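Getting the Cillov hand to pick up a cup

I've had the Cillov hand kit bolted to our big orange arm for a few weeks now, and the thing people keep asking me is how to get it to pick up something light and see-through. So this is my setup, start to finish. The kit cost me 1071 dollars with the cable and the mounting plate (the Stamley bundle, minus the spare fingertips), and it's a lot of hand for the money!

What you need

The hand, the power and data cable, the Cillov software, your arm's teach pendant and a clear plastic cup. I also use a wooden mug holder with hooks, because hanging mugs is where I want to end up. Set aside an afternoon for your first go.

Step 1: Mount it and tidy the cable

Bolt the plate to the wrist, then the hand to the plate. Leave enough slack for the wrist to turn, and strap the bundle to the arm. My first try was way too tight and I had to redo the whole lot.

Step 2: Teach the approach

Go slow. I run the arm at 20 percent on the pendant and save a point straight above the cup, fingers down. Then I creep lower and save a second point with the fingertips just clear of the rim. A cup on its side is the harder version, so start with it standing up if you're new to this – you'll have a nicer evening. 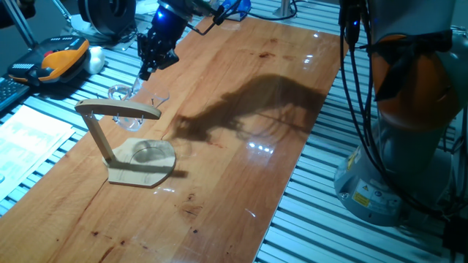
Step 3: Set the grip

The force setting is just a plain number in the software, and the default is far too strong for thin plastic. I ended up at 142 for the cup. Go up in small steps and watch the walls for any bending.

Step 4: Lift and save

Close the fingers, raise the arm a little and wait a few seconds. If the cup slides, go back to step 3. Once it holds, save the grip under its own name (mine is called Brurnley, don't ask) so you can load it again later.

Is it worth buying?

For cups and small parts, yes. The manual is thin on grip settings and I'd like a longer cable, but setup was easy and the fingers feel solid. I'll try the mugs next.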